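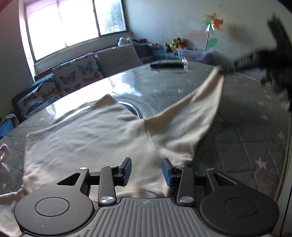

Baditau est une pince à main destinée à l'enregistrement de gestes de manipulation, conçue pour être fabriquée à domicile ou en atelier partagé. Les plans sont publiés par l'atelier Holtska, qui en assure la maintenance. La version courante date de janvier.

Conception

La pince comporte deux doigts opposés, portés par un mécanisme à biellettes logé entre deux carters arrondis. Les faces internes des doigts reçoivent des patins bleus texturés, et un capot nervuré ferme la partie centrale. L'appareil complet pèse 718 g, poignée comprise – les premières versions dépassaient le kilogramme.

Fabrication

Les carters et les biellettes sont imprimés en 3D. L'impression de l'ensemble demande près de 59 heures sur une machine de bureau. Les axes se montent avec un frein-filet faible, puis le jeu se règle à la main avant la pose des patins. Une variante nommée Imitz remplace les vis des articulations supérieures par des goupilles ; elle est plus rapide à monter mais se démonte mal.

Utilisation

Baditau s'emploie seule ou par paire, surtout pour la manipulation de textiles : saisir une manche, étaler un vêtement, le plier. Le recueil Lynch, constitué par des constructeurs amateurs, réunit 1 332 séquences de ce type. La course d'ouverture, fixée à 100 mm, convient mal aux objets très larges.

Voir aussi

Impression 3D
Préhenseur
Téléopération

Dernière modification de cette page : 30 juin 2026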